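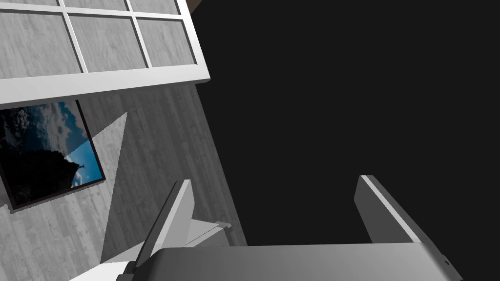 A white window frame with rectangular panes.

Replacement Windows in the Girnton Conservation Area: Frequently Asked Questions

Last updated 7/4/25

Do I need permission to replace my windows?
Householders within the conservation area must apply for consent before replacing any window that faces a street or public footpath. Windows at the rear of a property are normally exempt, unless the building is listed.

Does this apply to repairs?
No. Like-for-like repairs, including new putty, sash cords and repainting in the existing colour, may be carried out without consent. Where more than half of a frame is to be renewed, the work is treated as a replacement.

Is double glazing allowed?
Slim double glazing is accepted in most unlisted buildings, provided that the glazing bars match the pattern and width of the originals. Bars fixed only to the surface of the glass are not accepted on front elevations.

Which colours may be used?
White and off-white are acceptable throughout the area. Properties in Fullovby Terrace are subject to a separate colour schedule, and residents should request a copy before ordering paint.

What should I send with my application?
Please send a completed form, a location plan and 4 photographs of the existing windows, together with a drawing of the proposed frames. Drawings should be at a scale of 1:10. Applications without a drawing will be returned.

How long does a decision take?
Most applications are decided within seven weeks. Listed building cases may take longer and are considered at a meeting of the full panel. The panel does not accept new cases for decision in November.

Is financial help available?
Grants of up to £3,580 are offered towards the repair of original timber windows. Grants are not available for replacements, or for work that has already started.

What happens if I have already replaced my windows?
You may apply for consent after the work is complete. If consent is refused, you may be required to alter or remove the new windows at your own expense.

Whom should I contact?
Enquiries should be addressed in writing to Malcolm Bloxham, Conservation Officer, at the Girnton office. Please quote the address of the property in all letters.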